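30/08/2026

Read the Prurwood handling code again on the tram home. Version 2, 41 pages, and I'd say 24 of them are definitions. It tells you what a "task area" is and then never says who decides where one ends.

The bit that bugs me is the rule on walkways. Floor must be kept clear before a hand-held gripper is picked up. Fine, good rule, I'd have written it myself. But clear for whom? The person holding the thing is watching the jaws. Everyone else is walking about thinking about lunch.
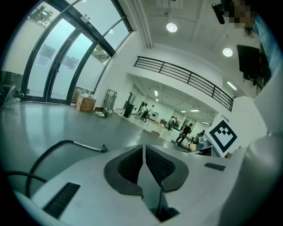
Gripper up, people across the hall, bags and a box on the floor by the glass.

Clilden want us to sign off the checklist every session. I've been ticking boxes since May and I couldn't tell you one thing it has changed. The cable rule is worse - "routed so as to avoid hazard". Whose idea of hazard?

Will write to Prastholm and ask for a distance in metres. Not holding my breath.

Recent entries
Saber manual, second go
What counts as supervised?
Gloves again

Last updated: 30/08/2026

Contact | Back to top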